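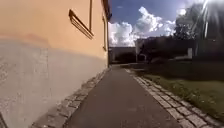 I've got a soft spot for the back way round a building, and I'll defend it to anyone. Give me a strip of tarmac, a bit of wall and some stone edging over your grand front entrance any day!

By Tegwen Ellis 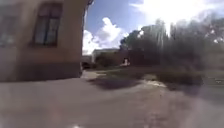

Tegwen Ellis

My friend Monique Besnard thinks I'm daft. She wants benches, planters, a sign with a map on it (she once sent me up to 23 photos of planters in one evening). But what I like is plain plaster and a plinth, and the way a wall gets to a corner and you can't see what's round it yet.

And the stone setts! Somebody knelt down and laid those by hand, I'm fairly sure, and most of us walk past looking at our phones.

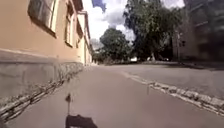

I'd keep the tarmac too, before anyone writes in. It's kind to prams and bad knees, mine included, and a cobbled edge looks all the better for having something smooth next to it. What I can't stand is when the edging gets ripped out and swapped for poured concrete. They did it at Diltwood in April and I still go the long way round to avoid it.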